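How Stitches Close a Cut

A suture is a stitch made in living tissue. Doctors call the whole job suturing. It takes a needle, a thread and a tool that holds the needle. 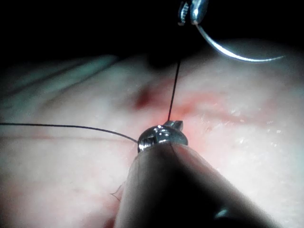
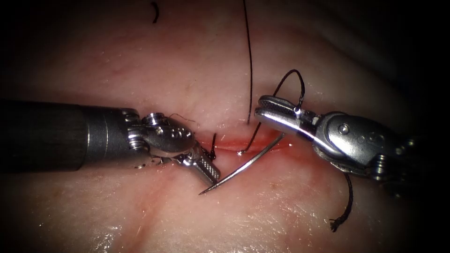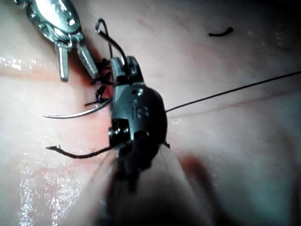
Curved needles, black thread and metal jaws for gripping them. The second picture shows the cut.

Why is the needle curved?
A sewing needle is straight. It works well on cloth, where you can reach both sides. Tissue can be reached only from the top. A curved needle goes down on one side of the cut, turns underneath and comes up on the other side.

What holds it?
Fingers are too big and too slippery for this work. The needle is held in small metal jaws. Many jaws have a pattern of fine grooves that keeps the needle from rolling. A tool made for this is called a needle driver.

Why is the thread black?
Suture thread comes in several colors. Black is easy to see against pale tissue.

How is one stitch made?
The needle point goes in a short distance from the edge of the cut. The tool turns so that the needle follows its own curve. When the point comes out, the jaws let go of the back end and pull from the front. The thread follows. A knot holds the two edges together. If it is too loose, the cut can open. If it is too tight, less blood reaches the edges and healing slows down.

Words to know
Incision: a cut made with a sharp tool.
Tissue: a group of cells that work together, such as skin or muscle.
Taut: pulled straight, with no slack.

Text by Njål Berge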